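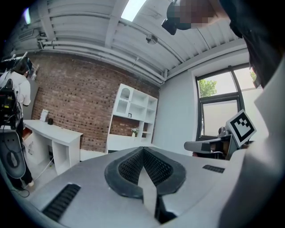

*Setting Up Your Room › Part 2: Desk and shelves along a brick wall*

Welcome back! If you have come straight from Part 1, your Wirkusus desk and your Kuruc shelving unit are both built and standing somewhere in the middle of the floor, and you are probably ready for a cup of tea. Have one. The pieces are easier to place when you aren't in a hurry, and a white desk and white shelves against red-brown brick are well worth an unhurried half hour.

We like to do this part in the morning, when a room with a skylight is at its brightest and you can see every bump in the brick.

**Before you start**

- Brush the wall down with a dry, soft brush and sweep up the grit.
- Clear both pieces completely, including the small things in the cubbies (it is so tempting to leave them in).
- Find a helper. The shelving unit weighs 60 pounds with nothing on it.

**Placing the furniture**

1. Walk the shelving unit to the wall with your helper, one of you at each side. Lift it, please, and don't drag it. The feet will mark a painted or sealed floor.
2. Leave a gap of 2 inches between the back panel and the brick. Old brick is rarely flat, and a unit pushed up tight will rock on whichever brick sticks out the farthest.
3. Turn the leveling feet until the unit stands steady. Check it at the arched top compartment as well as on the lower shelves.
4. Fit the wall strap from hardware bag 282. Drill into the mortar line and keep clear of the brick face, which can chip.
5. Set the desk to the left of the shelves, with at least 18 inches between them, so that you can get a broom in and reach the side cubbies without skinning your knuckles.

> **Caution:** Never leave the shelving unit standing without its strap, even overnight.

**Cables**

6. Lead any cable out from under the desk and along the foot of the wall. A white cable on the open floor is easy to miss and easier still to trip over, so clip it down every couple of feet if people walk through there.

> **Note:** If you ordered the Rollutine cable tray, fit it now, before anything goes on the desktop.

**Filling the cubbies**

7. Start low and work up, with the heavier things at the bottom. A small potted plant is happy on a lower shelf as long as it has a saucer under it, and a little picture frame looks very nice on a middle one.
8. Keep the desktop light. A small framed sign and one or two other bits are plenty, and the rest can go in the open sections underneath.

Give the leveling feet another check after a month of use, and tighten the strap screws by hand if they have worked loose. Spare feet and straps can be ordered from the Wamcombe parts desk; have your bag number ready when you write.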